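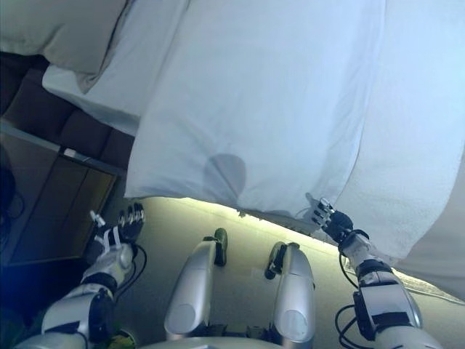 I gave up the top sheet in August, and my grandmother would have had words about it.

I grew up in a house where a bed had layers. Fitted sheet, top sheet, blanket, another blanket if the wind was up, and then a bedspread you were never, ever allowed to sit on. Then I spent 3 nights at a guesthouse in Plostholm, where the bed came with a fitted sheet, a duvet and that was it. I lay there feeling like I'd been shortchanged. By the second night I was sleeping like a dog on a porch!

So I came home and started asking people. My neighbor Lech Stępień, who ran the laundry at the old Garrido hotel for 15 years, looked at me as if I'd suggested going without socks. "The sheet is what you wash," he said. "Who wants to wash a duvet cover every week?" He's got a point -- wrestling a king-size cover back on is a two-person job, and I'm usually one person.

He also told me I'd been drying my cotton all wrong (too hot, too long, then left in a ball until bedtime). Pull it out early, he says, give it a good snap and fold it while it's still warm. I tried it and my pillowcases look almost respectable now.

My sister is still firmly on Lech's side and tucks hers in so tight you have to post yourself in like a letter. She's visiting next week, and I've dug the old flowered top sheet out of the closet for her.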